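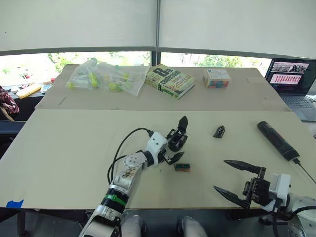
作業台の天板は、明るい色ほど目が楽になるのか。
照度による。200 lxでは明るい天板のほうが楽だという回答が多く、1,000 lxでは逆に、中間の濃さの天板が好まれた。

4. 天板の明度と手元作業の見やすさ

4.1 背景と位置づけ

前節までは照明器具側の話。本節は受ける側、つまり天板を扱う。手元の見やすさは照度だけで議論されがちだが、作業者の視野の大半を占めるのは対象物ではなく、その周りの面である。紙を読むとき、紙の外側が暗ければ縁で輝度が急に変わる。外側が明るすぎれば紙そのものが沈んで見える。どちらも現場では「なんとなく疲れる」で片付けられてきた。

Fodor(私信)は、天板の選定が家具の予算で決まり、照明の設計とは別の時期に別の担当が行う点を指摘している。同感。照明の図面に天板の色が書かれていた例を、筆者らはまだ見ていない。天板が後から替わると、照度計算のときに置いた反射率の仮定はそのまま残り、誰も直さない。

なお、光沢の話は4.4で別に扱う。明度と光沢を一緒に変えてしまった予備調査があり、そちらのデータは使わなかった。

4.2 方法

参加者は11名。Grarineの事務棟の一室で、窓は遮光。天井照明のみ、色温度は固定。机上面の照度は200、600、1,000 lxの3条件とし、Hikilitzの照度計で毎回、席の中央と手前側の2点を測った。中央と手前で差が大きい席は使っていない。

天板は明、中、暗の3種。いずれもTlapaleの無地の板に、つや消しの同じ仕上げ。机そのものは替えず、板を上から重ねた。重ねた分だけ高さが上がるので、椅子の高さは各自に合わせ直してもらった。

作業は3つ。印刷した表の数値の照合、薄い鉛筆書きの転記、白い小片と灰色の小片の仕分け。最後の仕分けはLouroの提案で加えたもので、紙以外の対象で結果がどう変わるかを見るため。順序は参加者ごとに入れ替えた。各条件のあとに、見やすさ、まぶしさ、目の重さを5段階で回答。自由記述欄も設けたが、書くかどうかは任意とした。

誤りの数と所要時間も記録したが、主な分析は主観評価で行う。人数が少ないので検定は補助的な扱い。ここは査読で必ず突っ込まれると思うが、先に書いておく。

4.3 結果

照合作業。200 lxでは明るい天板の評価が高く、暗い天板がはっきり低い。理由は自由記述にかなり出ていて、「紙だけが浮く」「行を見失う」といったもの。600 lxになると3種の差は縮まる。明と中はほぼ並び、暗だけがやや低い。1,000 lxでは明るい天板のまぶしさの評価が悪化し、中間の天板が最も好まれた。

転記作業も傾向は同じだが、差は小さい。鉛筆の線が薄いため、参加者は天板よりも紙に顔を近づける。近づけば視野の中で天板が占める割合は減り、その影響がが弱まったと考えられる。姿勢は記録していないので、推測にとどめる。

仕分け作業は様子が違った。白い小片は明るい天板の上で輪郭が取りにくく、どの照度でも評価が下がった。とくに1,000 lxで低い。自由記述には「影で探している」という回答があった。小片の厚みが作る影を手がかりにしているという意味で、照明を拡散させるほど影は薄くなるから、これは照明側の設計とぶつかる。灰色の小片ではこの問題は出ない。かわりに中間の天板で評価が落ちた。当然といえば当然。

所要時間には条件間の目立った差がない。誤りは仕分けでやや多く、白い小片と明るい天板の組み合わせに偏っていた。

図2 クリーム色の天板

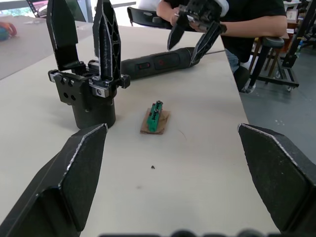 明度を段階で示すだけでは足りない、という問題も残る。カタログで「明るい」とされる色には、白、クリーム、淡いベージュ、淡い灰色がまとめて入っている。反射率が近くても、紙と並べたときの印象は同じにならない。白い紙に対して黄みのある面は、紙の縁をわずかに見分けやすくする。参加者の一部は、板を替えた直後に「紙が白くなった」と回答欄に書いた。紙は同じもの。周囲の色みに引かれて見えが動いたと読むのが自然だろう。

今回の3種はすべて無彩色に近い板で揃えたため、色みの効果は切り分けられない。次の調査ではPrekelの色見本から淡色を選び、反射率を揃えて比べる予定。

4.4 光沢について

短く。つや消し以外の板は本調査に含めなかった。予備調査では、つやのある暗い板で天井照明の映り込みが強く、参加者が板の上の紙を斜めにずらして避ける動きが見られた。つやのある明るい板では映り込みそのものは目立たないが、紙との境目が光って見えるという訴えがあった。どちらも席の位置に左右される。照明の直下か、少し外れるかで評価が入れ替わってしまい、明度の比較には使えなかった。

汚れや擦れの影響も未検討。使い込んだ天板は、手首の当たるあたりだけつやが出る。新品の板で得た結果を、数年使った机にそのまま当てはめてよいかは分からない。清掃の洗剤でつやが変わるという話も聞いたが、裏は取れていない。

4.5 設計上の扱い

以上から、天板の明度は照度と組にして決めるのがよい。照度を低めに抑える執務室で、紙の読み書きが主なら明るい天板。1,000 lx近くまで上げる検査や校正の席では、中間の明度を第一候補とする。白い小物を扱う席は例外で、照度にかかわらず明るい天板を避けるか、濃いめのマットを敷く。マットで済むなら机を買い替えるよりずっと安い。

対象物が日によって変わる席ではどうするか。Louroは、天板は中間にしておき、白と濃灰の敷物を両方置く案を出している。筆者らも試したが、敷物の縁に手首が当たって気になるという声があり、厚みのあるものは向かない。薄い敷物は反る。このあたりは材料の問題で、本研究の範囲を越える。

照度計算の側では、天板の反射率を仮の値のまま残さず、家具が決まった時点で入れ直すこと。面倒だが、表計算の一欄で済む。天板からの反射は天井と壁の明るさにも効くため、明るい天板に替えた部屋では照明を少し落とせる場合がある。消費電力への影響は次節で述べる。

なお、眼鏡の有無と年齢による違いは、今回の人数では見なかった。参加者の年代にも偏りがある。高齢の作業者では光の散乱の影響が大きくなるはずで、1,000 lxでの明るい天板の評価はさらに下がる可能性がある。この点は5月の追加調査で確認中。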